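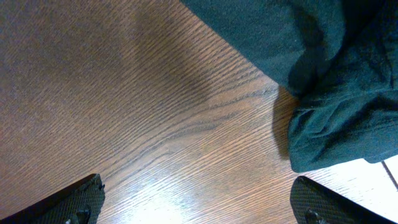
June
Oratile Nkuna
1 min read

To the Lutis neighbors list

Someone wrote last night:

> Is the water on Maluleke Road going off again this month? We had no notice last time and I was halfway through a load of laundry. Also, who do we call now? The old number just rings.

Yes, it will be off again. I called the water office this morning and they are replacing the valve at the Gradasura end. They expect to shut it at 9 a.m. and have it back by 2 p.m., but the day is not fixed yet. The contractor is Zornel. They are supposed to put cards in mailboxes the day before.

The work covers 30 houses, from the bridge up to the school fence. If you are past the school you are on the other main and should be fine.

When it comes back, run the cold tap in the tub first. Ours came out brown last time and clogged the screen on the kitchen faucet — it unscrews by hand if yours does the same.

The old number is dead. Use the one printed on the back of your bill, then pick option 2 for outages.

I will post the date when I have it.

Oratile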